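Computer recycling firm halts robot trial after gripper fault

Paltham, 2021-08-01

A trial in which a robot arm takes parts out of old desktop computers has been stopped at the Hordiienko works in Paltham, after the arm pressed down on a motherboard harder than it should have and then failed to stop itself.

Hordiienko, which takes in office computers from firms and schools, said no one was hurt. One motherboard was cracked and a gripper was replaced. The firm has put the trial on hold at its Illcombe site as well, where a second arm of the same kind was due to start work this summer.

The job had been going well enough until then. Each tower is laid on its side on the bench with the side panel off, and the arm reaches in from above to work among the boards, cards and cables.

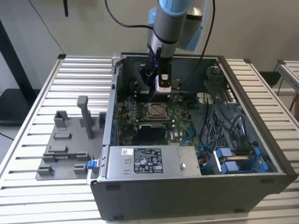
What went wrong

According to a short report sent to staff, the fault began with the force reading at the wrist. The arm is meant to stop when it meets more than 20 newtons of push while it is inside a case. On the day of the fault the reading had drifted, so that the controller saw almost no load when the fingers were already resting on the board. The arm kept moving down until a second limit, set on the motors, cut in at 55 newtons.

That second limit worked, but late. A member of staff had by then pressed the stop button on the bench. The report says the two happened so close together that the log does not show which came first.

The drift was traced to a worn connector in the cable that runs to the gripper. Zlatko Todorova, who looks after the machinery at Paltham, said the cable had been moved a few weeks earlier to keep it clear of the cases and had been bending more sharply at one point ever since.

"The connector was tight when we checked it by hand," he said. "With the arm stretched right down it was a different matter. The signal came and went, and the software smoothed it over when it should have raised an alarm."

The software that runs the arm, Rullavero, was set to accept short gaps in the force signal without a warning. That setting has now been changed and any gap stops the arm.

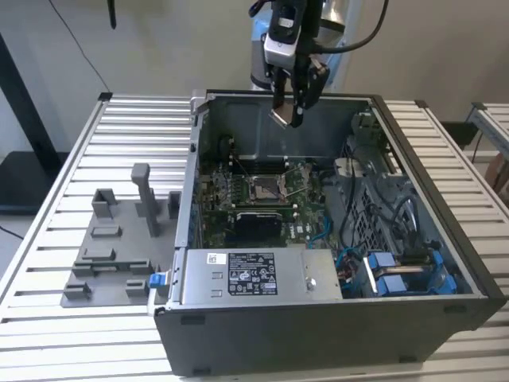 Was anyone in danger from the arm?

The firm says the risk to people was low. The arm moves slowly inside a case and staff are told to keep their hands out of the tower while it is working. The report does say, though, that a hand under the gripper at the wrong moment could have been bruised or pinched, and it treats the fault as a safety matter for that reason.

Hordiienko said 2698 towers had been through the trial before the fault. Checks on the stored logs found the same kind of signal gap in earlier runs, all of them after the cable was moved. None of those had led to damage.

Skarphéðinn Snorradóttir, who is in charge of the trial, said the logs should have been looked at sooner. "We were reading them when something broke. They will be read every morning now, whether anything has broken or not."

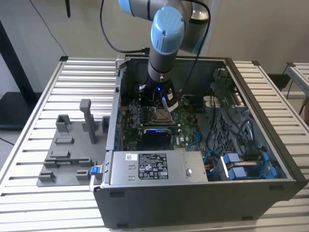 The arm at work over a computer tower at Paltham.

Several changes are to be made before the trial starts again. The cable will have a wider loop and a clamp near the wrist, and the connector will be swapped after every 1000 towers. The arm will also press against a test block at the start of each shift – if the reading is out, it will not run.

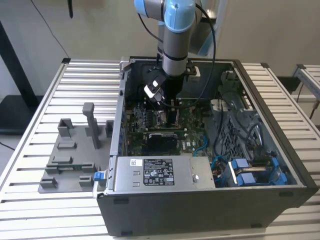

The motor limit is to be lowered too, although Todorova said there was only so far it could go. Some cards sit tightly in their slots and need a fair pull, and a limit set too low would have the arm stopping at every second case.

In the meantime staff at both sites are stripping the towers by hand, as they did before the trial. Snorradóttir said the firm hoped to have the Paltham arm running again in September, with Illcombe to follow once the new checks had been in use for a full month.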